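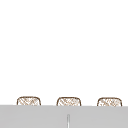 Sewwandi Wijesinghe asked whether the winter checklist could be cut down to one page, because by the time she gets to the basement the light is going and she ends up writing the comments in the truck.

It has been cut down some. It is still more than one page. The outdoor items are now first so they can be done in daylight, and the basement is last. The comments under each item are from the 4/13/18 walk-through of 19 Ekanayake Lane and were left in so the next person can see what was found and what still needs checking.

RENTAL HOUSE SAFETY CHECKLIST
Property: 19 Ekanayake Lane, Skimilden
Managed by: Kelgate Rentals
Floor area: 1,757 sq. ft., two floors plus basement
Status at time of check: between tenants
Checked by: Shiuli Uddin

Mark each item OK, FIX, or N/A. Write a comment for every FIX. If you can't reach something, write "not checked" and say why. Don't mark it OK.

OUTSIDE

Front steps and handrail
FIX. Handrail moves at the bottom post. Top bracket is tight. Steps are fine, no loose brick.
Comment, S. Wijesinghe: The post was reset last October and the anchor didn't hold. It needs a longer one.

Porch light and motion light
OK. Motion light comes on when you get to the bottom step. Would be better if it came on at the gate.

House number visible from the street
OK. The bush next to it will need trimming by summer.

Gutters and downspouts
FIX. Back downspout has come off its elbow and is draining against the foundation. Put back by hand for now. Needs two screws.

Dryer vent flap
FIX. Flap was stuck open with lint. Cleaned it out and it closes on its own. Marked FIX anyway because the hose behind the dryer is the thin plastic kind and should be replaced with rigid metal duct.

Walkway
OK. One slab is a little high near the driveway. Not enough to catch a toe yet. Check it every spring.

Gas meter area clear
OK.

ENTRY AND STAIRS

Front door lock and deadbolt
OK. Deadbolt turns from inside without a key.

Back door
FIX. Sticks at the top corner. You have to put your shoulder to it. It is the second way out of the house, so it has to open easily. Plane the top edge.
Comment, S. Wijesinghe: Please do this one before the handrail.

Stair rail, main stairs
OK. Solid the whole way.

Stair treads and carpet
OK. Carpet is worn on the turn but not loose.

Light switches top and bottom of stairs
OK. Both work.

SMOKE AND CARBON MONOXIDE ALARMS

Smoke alarm, upstairs hall
OK. Sounded on test. Battery changed.

Smoke alarms, bedrooms
FIX. Front bedroom alarm sounded. Back bedroom alarm did not. New battery made no difference. The date on the back is past the ten-year mark, so the whole unit needs to be replaced.

Smoke alarm, first floor
OK. This is the Grilent model with the sealed battery, so there's nothing to change. Press and hold the button until it sounds. A short press does nothing.

Carbon monoxide alarm, upstairs hall
OK. Sounded on test.

Carbon monoxide alarm, basement
Not checked. The alarm is plugged in behind the shelf and I couldn't reach the button. Move the shelf or move the alarm.
Comment, S. Wijesinghe: Move the alarm. The shelf is screwed to the wall.

KITCHEN

Range, all burners
OK. All light on the first try. Knobs are tight.

Anti-tip bracket on range
FIX. There is no bracket. The range tips forward when you push down on the open oven door. Bracket needs to be in before anyone moves in.

Range hood and filter
FIX. Fan works on both speeds. Filter is heavy with grease. Wash it or buy a new one.

Fire extinguisher
OK. Needle is in the green, pin is in, mounted by the back door. Shook it upside down a few times.

Outlets near the sink
FIX. The outlet on the left tripped and reset correctly. The outlet on the right did not trip with the test button or with the plug-in tester. Breaker is off and there is tape over the outlet. Electrician needed.

Under-sink cabinet
OK. Floor of the cabinet is dry and firm. Shutoff valves both turn. Wiped the joints with a paper towel and it came away dry. Drain cleaner left by the last tenant was taken out.

Cabinet doors and shelves
OK. One hinge over the refrigerator was loose. Tightened.
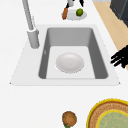 What is the hottest the water should be at the kitchen faucet? 120 degrees F, measured with a thermometer in a cup after the hot side has run for three minutes.

Hot water temperature, kitchen
FIX. Came in above the limit on the first reading. Turned the dial on the water heater down one mark. Needs a second reading after a full day, since the tank takes a while to settle.
Comment, S. Wijesinghe: Take the second reading at the upstairs tub as well. If the tub is still too hot, turn it down again.

Water pressure
OK. Gauge at the hose bib read 40 psi. On the low side, but steady with a toilet filling at the same time.

BATHROOMS

Outlets
OK. Both bathrooms trip and reset.

Exhaust fans
FIX. Downstairs fan is fine. Upstairs fan runs but won't hold up a square of toilet paper. Cover was taken down and vacuumed with no change. Check the duct in the attic for a crush or a disconnect.

Tub surface
FIX. The upstairs tub is slick. Put down adhesive strips. A loose mat is not a fix because tenants take it with them.

Grab bar, downstairs shower
OK. Pulled on it with full weight. Did not move.

Toilets
OK. Neither one rocks. Upstairs tank lid has a chip at the corner with a sharp edge. Sanded.

Door locks
OK. Both can be opened from outside with a small screwdriver. Leave one on top of each door frame.

BEDROOMS

Windows open and stay open
FIX. Front bedroom windows are good. The back bedroom window opens but drops if you let go. The sash cord is broken on the right. This is the escape window for that room. Same priority as the back door.

Window locks
OK.

Outlets and cover plates
FIX. Cracked plate behind where the bed goes in the back bedroom. Replaced. One outlet in the front bedroom is so loose the plug falls out. Add to the electrician's list.

Closet lights
OK. Both have covers over the bulb.

Blinds
FIX. Two sets still have looped cords. Replace with cordless. Tie the cords up high until then.

BASEMENT

Stairs and rail
OK. Rail ends one step before the bottom. It was like that last year and was passed. I would still like to see it extended.

Furnace
OK. Filter changed. Date written on the edge of the new filter. Service tag is current.

Water heater
OK apart from the temperature note under Kitchen. Relief valve pipe runs down to within 6 inches of the floor and points down. Don't cap it. Somebody had put a plastic cap on it and I took it off.

Electrical panel
OK. Labels are readable. Three feet clear in front. No rust, no warm breakers. The breaker marked "spare" is the one for the sump pump and has been relabeled.

Sump pump
OK. Poured in a bucket of water. Float came up, pump ran, pump stopped.

Laundry hoses
FIX. Hot hose has a bulge near the washer end. Water is shut off at the wall. Replace both hoses, not just the one.

Storage near furnace
FIX. Paint cans and a bag of rags within arm's reach of the burner. Moved to the garage. Paint goes to the county drop-off.

ORDER OF REPAIRS

Must be done before keys are handed over:
Back door
Back bedroom window
Back bedroom smoke alarm
Range bracket
Kitchen outlet, right side
Laundry hoses
Water temperature, second reading
Basement carbon monoxide alarm moved and tested

Within thirty days of move-in:
Front handrail
Dryer duct
Upstairs bath fan
Blinds
Front bedroom outlet
Downspout screws
Range hood filter
Tub strips

COMMENTS ON THE FORM

S. Uddin: The form asks for smoke alarms but has no line for the date on the back. I wrote the dates in the margin. Please add a line.

S. Wijesinghe: Added. Also added a line for the dryer hose type, which used to be under Laundry and got missed when the washer was moved.

S. Uddin: Can we drop "closet lights"? It has been OK every time.

S. Wijesinghe: Leave it in. The Kelgate duplex had a bare bulb against a shelf of blankets, and it was this line that caught it.

S. Uddin: The plug-in tester is getting unreliable. It took a couple of tries to light up on an outlet I knew was good. I checked the bad kitchen outlet again with the spare tester from the truck and got the same result, so that one stands. We should get a new tester before the next house.

S. Wijesinghe: Ordered. Use the spare until it comes, and write on the form which one you used.

S. Uddin: Attic was not on the old form at all. I went up to look at the fan duct and could only get as far as the hatch because there are no boards down. From the hatch the insulation looked even and I saw no stains on the underside of the roof. Mark it not checked.

S. Wijesinghe: Bring a plank next time and follow the duct to the roof vent. I'll put Attic between Bedrooms and Basement.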